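Slide 7 notes – Clearing the desk: containers before contents
Umley storage workshop, 16/02/2024

Start with the containers. Most people sort the small items first and then have nowhere to put them. The order I use is wide, tall, deep: one open bowl, one upright holder, one bin. Place all of them at the back of the desk and leave the middle free for sorting.

State the rule for each. Pens and other slim items go upright. Erasers go in the bowl, where they stay visible. Anything bulky goes in the bin. Crumpled tissue is waste and is not sorted.

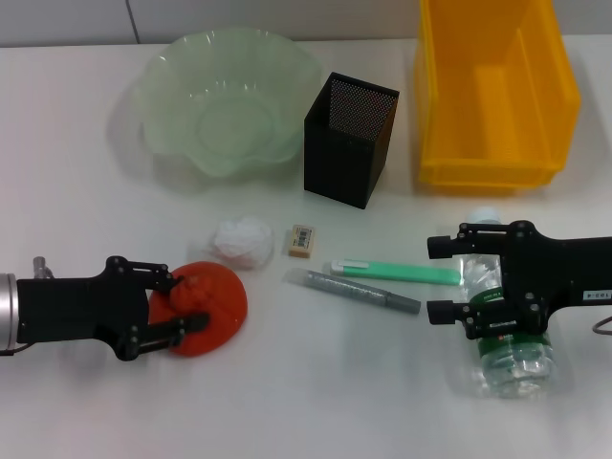 Birthe Thoroddsen objects that a bowl fills with odds and ends within days and would give erasers a lidded tin. Her point stands for shared desks. On a single-user desk I have found the open bowl adequate – it is emptied every 2 weeks, with the pen holder.

Mesh holders: mention dust. Wipe the inside when emptying.

Timing: allow 300 seconds for the exercise. The October group at Gendo had 36 people and needed almost twice that. Pause for questions, then slide 8 – drawers.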